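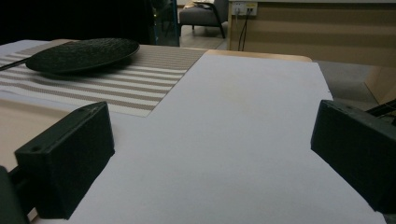
4/28/18

We lost 2–0 to Hornberg and the manager blamed the grass. It was too long, he said, and it slowed down our passing. I watched all of our passing from the cheap end and I would like to speak up for the grass.

I've been following Brana for 13 seasons now, which in dog years makes me a fool. The crowd was some 200, counting the dog. Most of us had come for the derby atmosphere, and by halftime most of us were in the line for fries. I missed the first goal that way and heard it described three different ways on the walk back, all of them involving our left back sitting down.

The second one I saw. Long throw, nobody jumps, their center forward nods it in like he's agreeing with a neighbor. Our keeper then yelled at the post.

Ludivine Bouvier, who sits behind me and has strong lungs, spent the last 20 minutes calling for Collet to come on. Collet was in the stands, two rows down, in a nice coat. He's been out with a hamstring since September. He waved.

I do think the manager should stay. I know that's not a popular opinion on the supporters' forum, where the thread about firing him had reached 641 replies when I went to bed, a good number of them from the same guy. But who would we get? The last one lasted until the Fesex game and took the good cones with him. This one at least has the kids playing, and our right winger can beat a man when he remembers which man.

Anyway, we need a point from the last two games to stay up. Fesex away is next, and the bus leaves at nine from behind the bakery. I've already paid for my seat — no refunds, I asked.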